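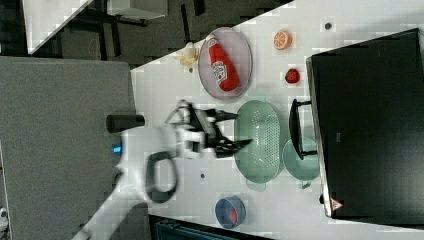 Irkville Open Day — Robot Demonstration Table
Pre-opening safety walk-round, with comments

Area: Marnitier Hall, ground floor, kitchen table demonstration
Carried out: March, from 8.15 in the morning until the coffee arrived
Sheet version: Korkier 5, which replaces Korkier 4, which nobody could find either
Marking: OK / OK with comment / Fix before doors / Not applicable

Note for whoever picks this up next year. The form was written for a static exhibition, with banners, and has been stretched to cover a moving arm. Where the form asks something silly I have answered it anyway.

SECTION A. THE ROOM

A1. Routes to both exits clear
OK with comment. Clear at 8.15. By 8.40 a leaflet rack had been wheeled in front of the side door. It has been wheeled back. Someone should look again at noon, as the rack clearly has ambitions.

A2. Number of visitors allowed at the table at once
OK. The limit is 23, on the door sign and on the stewards' sheet. Last year the two figures disagreed and the stewards went with the larger one.

A3. Floor even, no lifted edges
OK. Carpet checked by walking on it in soft shoes and then again in hard ones.

A4. Emergency lighting tested
OK. Hall staff signed for it. I have seen the signature. I could not read the signature.

A5. Banners secured against falling
Not applicable. There are no banners. This is the third year I have written this.

SECTION B. THE ARM

B1. Emergency stop within reach of the operator
OK. Pressed from the operator's chair, then from standing, then by a steward who had never met it before. The arm stopped each time. The steward apologised to it.

B2. Emergency stop within reach of a second person
Fix before doors. The second button was under a coat. Coat moved to the cloakroom, button retested, now OK. I have left the first answer in so that the coat's owner may reflect.

B3. Demonstration speed setting confirmed
OK with comment. Set to 30 per cent. The Muli team feel this makes the arm look tired. I have explained that visitors at an open day will clap for anything that picks up a strawberry, at any speed.

B4. Fingers of the gripper inspected for wear, cracks and loose fixings
OK. Done with the power off and a torch. The screws were checked with a screwdriver, which is the only way I accept. "They looked tight" was offered and declined.

B5. Pinch points explained to stewards
OK. Two fingers, one gap, keep out of it. The briefing took less time than finding the briefing sheet.

B6. Arm cannot reach the visitor line at full stretch
OK. Arm driven slowly to its furthest point on the visitor side, and the floor tape put down well beyond it. Children will stand on the tape. They always do, so the tape is where I would be happy to find a child.

B7. Software version recorded
OK with comment. Recorded in the Muli log. I asked for it to be left alone until closing time and was given a look. It is to be left alone until closing time.

SECTION C. THE TABLE AND WHAT IS ON IT

C1. Items suitable for public demonstration
OK. Toy food, a ketchup bottle, bowls, a plate and a colander. No glass, no knives, no real fruit. The real fruit was tried at a rehearsal and is the reason for the new tablecloth rule (there is no tablecloth).

C2. Small parts kept away from young children
OK with comment. Toy fruit stays on the robot's side of the tape. It must be collected at the end of every session and put back in the tub. A toy orange went home with somebody last year and I would like it noted that we have not replaced it cheerfully.

C3. Colander: gripping and release rehearsed
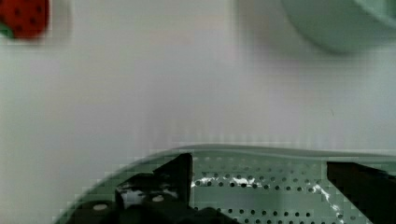 OK with comment. The Muli team wanted the colander in because a thin rim and a lot of holes make a fair test for a gripper, and because everyone has one at home and so has an opinion. My own concern is shine. Plastic under hall lights throws back some very bright streaks, and I have asked for the lights over the table to be left as they were for the rehearsal. No helpful person is to touch the dimmer.

C4. Dropped items: procedure agreed
OK. Stop the arm, wait, pick up, step back, call "clear", restart. Nobody reaches in while it is moving, including the people who built it. Especially them.

C5. Pan and handle
OK with comment. Handles must not stick out past the table edge on the visitor side. Nothing on the table is to be heated, whatever a visitor suggests.

SECTION D. PEOPLE AND PAPER

D1. First aider on site and aware of it
OK. Both parts confirmed.

D2. Visitor numbers passed to the hall
OK. Advance bookings stand at 1,003 across the day, in timed groups. The hall asked whether that was a typing error. It was not.

D3. Stewards able to answer "will it take my job?"
Not a safety item. Somebody added it in pen. Left in, as it will be asked before ten o'clock.

D4. Actions outstanding at end of walk-round
Side door to be looked at again at noon. Dimmer to be taped over. Tub for the toy fruit to be labelled.

Result: may open. Sheet to be kept with the Marnitier Hall file, in the folder marked Banners.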